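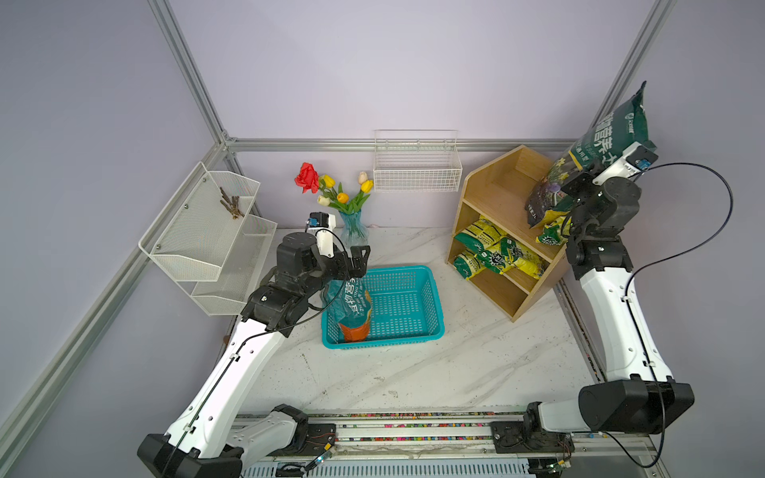 Blue and orange bag and the turquoise basket

Pantry baskets: do you group by type or by who eats it?

marigold_pantry
Hi all, long-time reader, and I've finally worked up the nerve to ask something. We moved in September and the new kitchen has one deep pantry with shelves that go back forever, and I've been slowly filling it with plastic mesh baskets. I love them (you can see what's in there, they rinse off in the sink, and the turquoise cheers me up every morning before coffee!). I have 12 so far. My trouble is deciding what goes together. Right now I have one for baking things, one for noodles, one for snacks, and then a sort of everything-else basket that has become the biggest of the lot. My sister groups hers by person, so each kid has a basket and that's their ration for the week. Which way has held up for you over the long run?

Plurkport
By type, always. We tried by person for one school year and I was refereeing trades at the kitchen table every single afternoon. Now there's a snack basket on the low shelf, and when it's empty it's empty until I shop again. Congratulations on the new kitchen, by the way.

nwosu_kitchen
I'll stick up for your sister! We have 3 kids and one of them can't have nuts, so a basket each is the only thing that lets me sleep. It did take a few weeks of grumbling before it settled down. I wouldn't go back.

Plurkport
Fair enough, allergies change the whole thing. I'd do the same in your shoes.

Adebayo Babalola
Marigold, welcome. One small thought about mesh, from a man who has swept up a great deal of rice: please don't put anything in there that comes in a thin bag with a corner you've already snipped. Lentils will find every hole. I keep dry goods in jars and save the baskets for sealed packets, onions, and the tea collection my wife says is too large.

berkon39
Going to disagree with the baskets altogether, sorry. I measured my shelves before buying anything and the sloped sides on most baskets waste so much room. Mine are 32 inches deep and straight-sided bins fit far more. Plus you can label the fronts.

marigold_pantry
Oh, I hadn't thought about the slope, and now I can't stop seeing it. I do like being able to carry one over to the counter by the rim, though, and I'm not sure I'd be as fond of a big square bin. Adebayo, too late on the lentils, I'm afraid, but the jars are on my list.

nwosu_kitchen
Keep the baskets if they make you happy. You can always put bins along the back for the overflow and leave the pretty ones up front where you reach.

berkon39
That would work. Put the everything-else stuff in the bins first, and go through it before you buy a thirteenth basket.

marigold_pantry
Caught me, I had one in my cart. Sorting the big one tonight after supper, and I'll report back on how many half packets of spaghetti I find.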